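Speaker notes: Keeping One Robot Alive in a Small Office
Ellwood meetup, October, back room, 14 slides

Slide 1. Title. Wait for the door to close. Say hello. Do not open with the joke about hands. It died in Irkden and it will die again.

Slide 2. Leave both pictures up while people sit down.

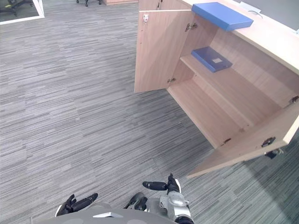
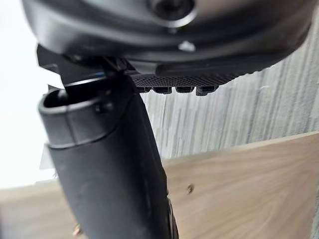
Reading time: 3 min (longer out loud, much longer with questions)

Slide 3. What we run. One robot at Usness, two arms, doing office chores: cabinets, binders, boxes. The first picture is a cabinet job, both doors open, a blue file box on the shelf. I've been asked if this is the future of work. It is the future of one cabinet. Pause here. If they laugh, slow down. If they don't, speed up.

Slide 4. The promise. Fareneo is our name for the upkeep routine. It began as a sheet of paper taped to a wall and it is now a longer sheet of paper. When I took over the machine, the routine was "call someone when it stops." It stopped often and we got very good at calling.

Slide 5. Back to the first picture. Point at the hinges. Cabinet doors are the hardest thing we ask of it. A door swings on an arc, the arm has its own opinion about the arc, and whatever disagreement is left over goes into the fingers. People want to hear about software at this point. Tell them software is slide 11 and it's short.

Slide 6. The morning check. Read it straight off the slide:
Power off, arms parked.
Wiggle each finger by hand. Anything that clicks gets written down.
Run a thumb along every cable from shoulder to wrist.
Wipe the grip surfaces with a dry cloth.
Power on, open and close 3 times with nothing in the way.
Then, and only then, coffee.
The coffee line is there because I once did it in the other order and set a mug down inside the arm's reach. The mug was a gift. Move on.

Slide 7. Grip surfaces. Use the second picture. The black pad with the diamond texture is the part I want them to look at. Texture like that is wonderful until it fills up with cardboard dust, and then you own a very expensive butter knife. Dry cloth every morning, soft brush once a week. No solvent. We tried solvent on an old pad and it went shiny, and shiny is the wrong direction.

Slide 8. Fasteners. Same picture, the round recessed socket near the top of the housing. Our rule is that any screw you can see gets a paint mark when you tighten it, so you can tell later if it moved. I stole this rule from bicycle people. Mention that the marks wear off, and that redoing them is a dull job, and that I put it off for most of a summer. Somebody will ask about thread locker. Yes, the weak kind. If you use the strong kind you will meet me again at a different talk, about drilling.

Slide 9. The log. A paper notebook. Date, what clicked, what I did, whether it still clicks. We had a spreadsheet with 200 rows and a color code, and I was the only reader and I didn't read it. The notebook lives next to the off switch, so you have to move it to turn the machine on.

Slide 10. Cycle counts. We do a full finger service every 3000 grips. Where did the number come from? I picked it after the first tendon let go a bit past that. If anyone from a proper factory is in the room, they'll wince. Let them.

Slide 11. Software. Restart it. Write down that you restarted it. Next slide.

Slide 12. Spares. Keep two pads, one full set of finger cables, and every odd screw in one labeled tin. Ours was labeled "tea" for a year, and I lost a lot of time to that tin. Order the next set when you open the last one. Shipping to Usness takes as long as it likes.

Slide 13. What I'd change. More room around the robot so I can get behind it without kneeling on carpet. A better lamp. A second person who knows where the off switch is, for the days I'm at the dentist.

Slide 14. Questions. Likely ones:
Does it save time? Ask me what my time is worth, then we'll both be sad.
Does it ever drop things? Yes. So do I.
Can we have the checklist? Copies by the door, please leave one for me, it's the only printout I brought with the torque values on the back.

If short on time, skip 10 and 12. Don't skip 6. Clicker batteries are in the side pocket.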